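Glossy lamp shade rubbing on wood cabinet, how do I stop it?

Home Help Boards > Furniture and Finishes
Posted by maksymiv_47, 20 February 2021
Viewed 719 times

Hi all, hoping somebody has dealt with this. I have a tall cabinet from Rerholm with a brown wood-grain side, and next to it I hung a dark blue dome lamp on a swing arm. Loved the two together in the store! At home it's a tight spot though, and every time I push the arm back to get to the window the rim of the shade ends up against the side of the cabinet.

I noticed it in August, when I was dusting and saw a dull little arc in the finish, right at the height where the shade hits. It isn't deep. I can barely feel it with a fingernail, but when the afternoon sun comes in sideways it's all I look at. The shade itself is fine so far, which surprised me.

I can't move the cabinet (it's screwed to the wall, we have kids) and I only have 47 inches between it and the window frame. I'd really like to keep the lamp on that side. So I guess I have two things to figure out, how to keep the shade off the wood and what to do about the mark that's already there. I tried furniture polish and it looked great for a day and then the arc came right back.

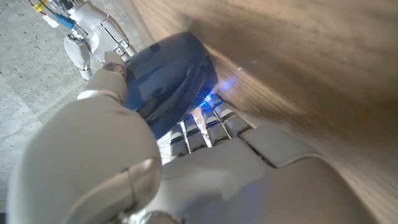 Before you buy anything, figure out what the side of that cabinet is made of, and I mean really figure it out, because "wood grain" covers a lot of ground. Look at the bottom edge where it meets the floor, or inside a screw hole if there's a spare one. A printed surface and real veneer want completely different treatment. With a glossy rounded shell like the blue one leaning into brown grain, the rim is the part doing the damage, so that's where I'd put the padding, on the shade and not on the cabinet. I used clear silicone edging on mine, the thin kind you can cut with scissors, and I ran it the whole way around so it wouldn't matter which way the shade turned.

Clean the rim first with a damp cloth and let it dry overnight or the edging will creep off. Ask me how I know. Also check that it's rated for heat! Lamps get warm and cheap stuff goes gummy, and then you have a sticky shade and a sticky cabinet.

For the mark, if it's veneer, rub in a little paste wax along the grain with an old T-shirt. Your streaks look like they run on a diagonal, so follow them and don't go around in circles. If it's a printed surface, leave the wax in the can and try a blending marker in the closest brown, going light, wiping most of it off, then going again.

I had nearly the same setup in my last apartment with an Arton desk lamp and a bookcase, and the edging lasted until I moved out. I think I paid less for the roll than for the marker.
Posted by ganau_porch
50 people found this helpful

just put a felt dot on the cabinet where it hits. the ones for chair legs. done
Posted by rw712

Felt dots work okay if the lamp always lands in the same place, but mine never did, and then you've got a fuzzy dot and a scratch next to it. What I'd look at is the arm. A lot of swing arms have a small screw at the wall bracket that you can tighten so it stops short. Turn it a little at a time and try the swing after each turn. Mine was hidden under a plastic cap and I had the lamp for a couple of years before I found it.

If yours doesn't have one, a rubber O-ring from the plumbing aisle pushed up against the hinge does the same job. It's not pretty, but it's up behind the shade. You lose a bit of reach toward the window, so sit in your chair and check that you can still read before you call it finished. And go easy on the polish for now, some of them leave a film that makes it harder to get wax or marker to take later.
Posted by tallcabinetclub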